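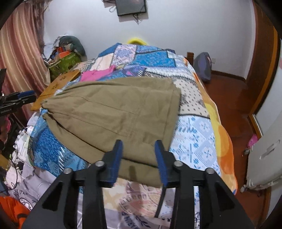 4. Results: folding on the bed

4.1 Where large items were folded

The 16 households in the Kevulel study had between them a wide range of surfaces on which clean clothes could be folded. Most had a kitchen or dining table, many had a couch with a wide seat, and a few had a counter next to the dryer. For small items such as socks, underwear, and dish towels, all of these were used, and people moved between them without giving it much thought. For large items the pattern was much narrower. Skirts, long coats, robes, bed sheets, and adult pants were folded on a bed in most of the sessions we recorded, including in homes where the bed was on a different floor from the dryer.

We had not expected the extra carrying. In the planning stage we assumed, following the work sheets used in the Fetia pilot, that people would fold close to the machine in order to save steps. The diary entries show that they were willing to walk. One respondent in the Fonby building carried each load up a flight of stairs past an unused table. When asked about the table, she said it was too high, that things slid off it, and that it was "for mail."

Three features of the bed came up again and again in the interviews. The first was size. A bed is large enough to let a skirt or coat lie open to its full width, which a table usually is not. The second was height. Respondents could reach the middle of the bed by leaning or by putting one knee on it, and several did this without noticing until we asked. The third was grip. A made bed with a textured cover holds cloth in place, so that one edge can be pulled straight while the other stays where it was put. Tables with a smooth finish did not do this, and people working on them tended to use a forearm as a weight.

4.2 The spread stage

We divided each fold into a spread stage and a closing stage. The spread stage starts when the garment is dropped or thrown onto the surface and ends when the person makes the first fold. The closing stage covers everything after that, up to the point where the item is set on a pile. In the diaries people hardly wrote about the spread stage at all. They wrote "folded skirts" or "did the big stuff." On the recordings it often took longer than the folding itself.

Figure 1 is typical of the middle of this stage. The khaki-brown garment on the bed is wide on one side and gathered on the other, and the two ends present different problems. The doubled edge along the wide side lies fairly straight. At the gathered end the cloth bunches into small folds, and the seams that run out from it fan across the panel. There are still wrinkles across the middle, and a long strip at the lower edge is set off from the main panel by a dark crease. A person working on such a garment has to decide which line to trust: the hem, the seams, or the gathered end.

Respondents did not agree on the answer. Those who learned to fold from an older relative mostly worked from the gathered end or waistband, holding it still and drawing the hem away from it. Those who said they had picked it up on their own mostly worked from the hem. Both groups got to a flat garment, but the first group handled the cloth fewer times. The difference was clearest with full skirts, where pulling on the hem alone moved the fullness to one side and left it there.

Creases like the one along the lower edge were a common source of extra handling. A strip of cloth that has folded under, or that lies partly over the panel next to it, is easy to miss when the whole garment is one color. Several people found such a strip only after making the first fold, when the two halves did not match. They then opened the garment and started again. We coded this as a restart. Restarts were rare with pants and shirts and frequent with anything gathered at one end.

4.3 The cover underneath

The bed cover was not part of our original coding scheme. Jaruwan Luangrath added it after the first set of visits, when she noticed that people were using the cover to judge whether a garment was straight. On a striped or checked cover, respondents lined up hems with the stripes. On a plain cover they lined up hems with the edge of the mattress, which meant that items placed in the middle of the bed were often a little off.

Patchwork covers fell somewhere between the two. The seams between blocks give straight lines to work from, but the prints inside the blocks pull the eye in other directions. The cover in Figure 1 is a strong case of this. Its blocks range from a mottled bright blue to a beige with small dark dots and a white and light blue with flowers and diamonds, and its right border is a wavy edge in orange and yellow. A plain khaki garment stands out well against all of that, so its outline is easy to read. The border, on the other hand, is of little use as a guide for a hem, as it is not straight.

We compared restarts on plain and patterned covers within the same household where we could, though few households changed the cover during the study. One of the Gallagher Street respondents did, moving from a plain gray blanket to a quilt when the weather turned cold in December. She reported that dark clothes were easier to find on the quilt and that small printed items were harder. She lost a child's flowered sock on it for most of a week - it was lying flat on a flowered block near the pillow.

Color contrast mattered more than we had planned for. A light shirt on a light sheet was often spread with one sleeve still tucked under the body, and the person did not see it until the sleeve made a lump in the finished fold. The same shirt on a dark or busy cover was usually corrected at the spread stage. Respondents did not mention contrast in the first interview. In the second, after being shown their own recordings, several brought it up before we did.

4.4 Other things on the bed

A bed used for folding is rarely used for folding only. In most sessions there was at least one other item on it: a second garment waiting its turn, a pillow, a phone, a towel, a cat. We recorded these as neighbors. A neighbor made of cloth had more effect than a hard one, since it could be caught up in the fold or mistaken for part of the garment. Two respondents folded a pillowcase into a sheet during the study and found it only when they next made the bed.

People dealt with cloth neighbors in one of two ways. Some pushed them to the far side of the bed before starting, so that the near half stayed clear. Others left them where they fell and worked the spread around them. The second way was faster for small loads. With large garments it led to more restarts, mainly because the spread garment needed the space the neighbor was taking up, and the person ended up moving both at once.

The order of work also had an effect. When the largest item was folded first, the bed was full of unfolded clothes and there was little room for it. When it was left to last, the finished piles were in the way. The households with the fewest restarts put the piles on a chair or the floor, or carried them off to the closet as they went. In one home, the piles went on the windowsill, which held two stacks of shirts and nothing wider.

4.5 Time and handling

Across the 6 months of the study the diaries gave us a little over 2,000 entries that mention folding. Friday evening was the most common time for large loads, and the entries from that time are also the shortest. Many of them record only that the load was done, or that it was not. Clothes left spread or heaped on the bed at the end of a session had to be moved before anyone could sleep, and respondents named this as a reason for choosing the bed in the first place. A load on the couch could stay there for days. A load on the bed could not, although some were moved to a chair at bedtime and back to the bed in the morning.

We counted a handling each time a hand took hold of the cloth anew. For pants the count was low and steady from one person to the next. For gathered garments it varied widely, even for the same person folding the same item on different days. Most of the variation came from the spread stage. Once a garment lay flat with its edges clear, the closing stage took much the same number of handlings in every home: one fold down the length, sometimes a second, and then one or two across.

Smoothing was harder to count. People ran a flat hand over the middle of the cloth, often from the gathered end toward the hem, and it was not always possible to say where one stroke ended and the next began. We left smoothing out of the handling totals and recorded only whether it took place before the first fold, after it, or both. Respondents who smoothed before the first fold tended to skip it later. The exceptions were heavier garments, which picked up new creases when they were turned, and which most people pressed down with both hands before adding them to the pile.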